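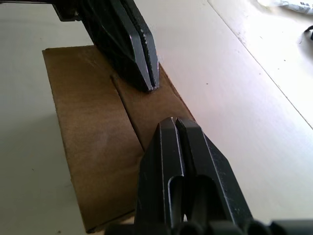
흰 탁자 위의 갈색 골판지 한 장. 접는 선이 길게 나 있다.

키에닌시 상자 공장 견학기

7월 18일 토요일에 키에닌시(Ķēniņš) 포장 공장의 공개일에 다녀왔습니다. 저는 한국어를 배운 지 오래되었지만 긴 글은 아직 어렵습니다. 표현이 어색한 곳이 있으면 댓글로 알려 주시면 고맙겠습니다. 공장 용어는 집에 와서 사전을 찾아 썼고, 사전에 없는 말은 제가 이해한 대로 풀어 썼습니다.

저는 도자기를 만들어서 우편으로 파는 일을 합니다. 그래서 상자를 많이 씁니다. 그런데 상자가 어떻게 만들어지는지는 한 번도 본 적이 없었습니다. 같이 간 사람은 헤이노 루세(Heino Lūse) 씨입니다. 루세 씨는 책을 보내는 일을 하기 때문에 저보다 종이를 훨씬 잘 압니다.

공장은 울루리에르(Ullurier) 역에서 버스로 14분 걸립니다. 버스에서 내리면 바로 정문이 보일 줄 알았는데, 창고 건물을 한 바퀴 돌아야 했습니다. 입구에서 이름을 쓰고 귀마개를 받았습니다. 제 방문 번호는 298번이었습니다. 신발은 앞이 막힌 것만 된다고 안내문에 쓰여 있었는데, 샌들을 신고 온 가족이 있어서 고무 덧신을 빌려 신었습니다.

먼저 원지 창고에 갔습니다. 큰 두루마리 종이가 벽처럼 서 있습니다. 안내하신 분의 말씀으로는 가장 무거운 두루마리가 1,739킬로그램이라고 합니다. 창고 안은 공기가 조금 축축하게 느껴졌습니다. 종이가 너무 마르면 접을 때 겉면이 터지기 때문에 습도를 맞춘다고 합니다. 저는 상자를 항상 난로 옆에 쌓아 두었는데, 겨울에 상자 모서리가 자주 터진 이유를 이제 알았습니다.

다음은 골판지를 만드는 긴 기계였습니다. 너무 시끄러워서 설명은 거의 듣지 못했습니다. 가운데 물결 종이에 풀을 바르고 양쪽에 평평한 종이를 붙이는 순서입니다. 풀은 옥수수 전분으로 만들고, 냄새가 죽을 끓이는 냄새와 비슷합니다. 루세 씨는 배가 고파진다고 했습니다. 이 기계 앞에서는 사진을 찍을 수 없었습니다.

제가 가장 재미있게 본 것은 접는 선입니다. 한국어로는 '괘선'이라고 한다고 합니다. 사진의 골판지에도 긴 방향으로 곧은 선이 하나 있습니다. 이 선이 판을 넓은 쪽과 좁은 쪽으로 나눕니다. 좁은 쪽은 조금 들려 있는 것처럼 보이고, 그래서 빛을 조금 더 받습니다. 표면의 색은 고르지 않습니다. 군데군데 어두운 얼룩도 있고 밝은 부분도 있습니다. 저는 전에 이런 종이를 받으면 더러운 종이라고 생각했습니다. 안내하신 분은 재생 섬유를 많이 넣은 종이는 색이 고르지 않은 것이 보통이고, 얼룩만 보고 강도를 판단하면 안 된다고 하셨습니다.

괘선은 칼로 자르는 선이 아니고 눌러서 만드는 선입니다. 너무 얕게 누르면 종이가 다른 곳에서 접히고, 너무 깊게 누르면 겉종이가 찢어집니다. 물결의 방향도 중요합니다. 물결과 같은 방향으로는 쉽게 접히지만 선이 옆으로 도망가기 쉽습니다. '도망간다'는 말은 안내하신 분이 쓰신 표현인데 저는 이 말이 아주 마음에 들었습니다.

체험실에서는 방문객도 직접 접어 볼 수 있었습니다. 한 사람이 판을 두 장씩 받았습니다. 한 장은 괘선이 있고 한 장은 없습니다. 괘선이 있는 판은 손가락으로 선 옆을 누르고 좁은 쪽을 천천히 올리면 됩니다. 저는 한쪽 끝부터 접다가 선이 비뚤어졌습니다. 양쪽 끝을 같이 잡고 한 번에 조금씩 올려야 합니다. 괘선이 없는 판은 더 어려웠습니다. 자를 대고 뼈로 만든 접지 도구로 세 번 눌렀는데도 접은 자리가 울퉁불퉁했습니다. 루세 씨는 두 장 다 깨끗하게 접어서 옆에 있던 아이에게 박수를 받았습니다.

그다음에는 압축 시험을 보았습니다. 빈 상자를 두 판 사이에 놓고 위에서 천천히 누릅니다. 우리가 본 상자는 538킬로그램에서 옆면이 휘었습니다. 얇은 종이로 만든 물건이 이렇게 버틴다는 것이 놀라웠습니다. 그런데 모서리 하나를 미리 눌러서 망가뜨린 상자는 훨씬 빨리 무너졌습니다. 중고 상자를 다시 쓸 때는 모서리를 먼저 보아야 한다고 배웠습니다.

마지막에 작은 판매대가 있었습니다. 질리에르(Gillier)라는 이름의 조립 상자와 바네르(Vaner)라는 이름의 칸막이를 팔고 있었습니다. 저는 칸막이만 한 묶음 샀습니다. 컵을 넣어 보니 손잡이가 있는 컵은 칸에 조금 꽉 끼고, 손잡이가 없는 잔은 잘 맞습니다. 상자는 묶음이 너무 커서 버스에 가지고 탈 수 없었습니다.

아쉬운 점도 적겠습니다. 휴게실에 의자가 부족했고, 인쇄 작업장은 그날 정비 중이어서 유리창 밖에서만 보았습니다. 설명은 빠른 편이었습니다. 질문을 하면 친절하게 다시 말해 주셨지만, 저 같은 외국인을 위해서 그림이 있는 안내지가 있으면 더 좋겠습니다.

다음 공개일은 8월에 있다고 합니다. 입장은 무료이고 미리 신청해야 합니다. 오전 시간이 덜 붐빈다고 들었습니다. 인쇄 작업장이 열리면 루세 씨와 다시 가 보려고 합니다.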